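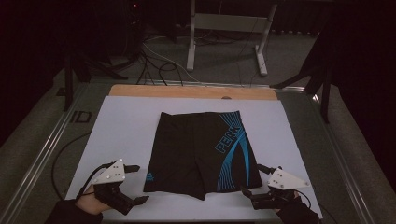 Figure 2. Garment station of the student project. Two hand-held grippers are positioned at the lower corners of a pair of swim shorts laid flat on the board, waistband toward the far side.

3.2 Demonstration Collection

Demonstrations were recorded by students enrolled in the capstone course on robot manipulation. The project, named Banis by its first cohort, asks each team to train a bimanual folding policy within a single term and to submit both the data and the trained policy for grading. Teams shared one garment station (Figure 2) and booked it in blocks. All teams used the same pair of grippers and the same recording software, written by Eliseo Robles for an earlier offering of the course.

Each operator holds one gripper in each hand. White plates with black dot markers are mounted on top of the grippers and serve as tracking targets. Position and jaw opening are logged together with the video from each gripper. The garment lies on a pale board, which gives strong contrast for dark fabrics and weak contrast for light ones. We return to this point in Section 5.

A demonstration starts with the garment spread flat and the waistband away from the operator. The operator grasps the two lower corners, carries the hem to the waistband, releases, and then folds the result once from side to side. Both grippers must leave the garment before the recording is stopped. Operators were told to keep a steady pace and to avoid regrasping. Where a regrasp did occur, the demonstration was kept but tagged, and teams were free to include or drop tagged items in training.

The course staff set a minimum of 800 demonstrations per team. The 3 teams together submitted 2,464, of which 377 were tagged for at least one regrasp. Most of the tagged items came from the first two weeks of collection, before operators had settled on a common approach angle — shallow, with the lower jaw sliding along the board.

Close-range views from the grippers were used as policy input without cropping. With the jaws open over a pale surface, such a view contains the two dark fingers, soft shading, and little else. Frames of this type carry almost no information on garment pose, and two teams chose to down-weight them. The third team left the weighting uniform and relied on the logged gripper position instead.

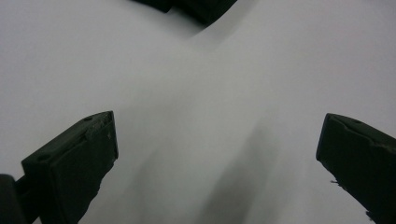 3.3 Policy Training

All teams started from the same baseline code and were allowed to change the network, the loss, and the sampling of frames. Changes had to be listed in the final report. Training was run on the shared department machine overnight, with one job per team.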